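# Chapter 4: Teaching by Showing

The first time I taught a robot anything, I grabbed it by the wrist. I was a second-year student, it was August, the lab fan was broken, and my advisor Vittoria Pace told me to "just walk it through the motion." So I did! I pushed the arm down to a block, squeezed the gripper shut with a button, dragged the whole thing over to a bin and let go. Then I pressed play and watched it miss the block by the width of my thumb, because someone had bumped the table.

I've been fond of this subject ever since, and I've spent a silly amount of my life on it (Nazareno Gatti and I once sat through 372 demonstrations of one drawer). In this chapter we'll look at the two main ways a person can show a task to an arm. In the first, called kinesthetic teaching, you put your hands on the robot and move it. In the second, teleoperation, you stay back and steer with a joystick, a 3D mouse, a headset or a second arm. We'll do most of our exercises the second way, in simulation, so you can drop as many dishes as you like.

Our running task is picking up a cup in the Skelludmont kitchen. It sounds easy, and your hand does it before breakfast without asking you. Steering a gripper, though, you have to choose: do you go around the outside, or put one finger in the mouth and pinch the wall? And where do you watch from?
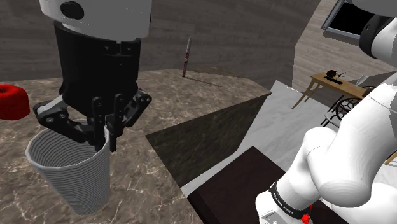

The gripper over the cup, and a close view of a pinch on the cup's wall:
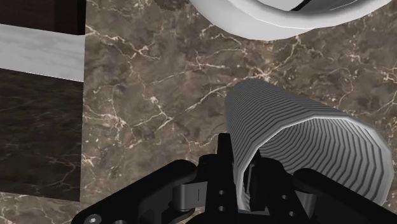 My own habit is to line up from a wide view, then switch to a close one for the last bit of travel. Fulvio Lo Presti does it the other way around and is faster than me, so please try both. Whichever you pick, stick with it for a whole session. If half your demonstrations pinch the wall and half wrap the outside, a simple learner may try to average the two and end up with a grasp that's neither.

Go slowly at first, too. New operators tend to stop dead halfway down while they think, and those pauses get recorded along with everything else. A learner that sees enough of them will learn to pause. My first Skelludmont set had 592 demonstrations in it, and I threw out a painful number for exactly this.

So before you record anything, spend half an hour just driving the arm. Section 4.1 sets up the controls and explains which way is "forward" when the view is mounted on a wrist that keeps turning.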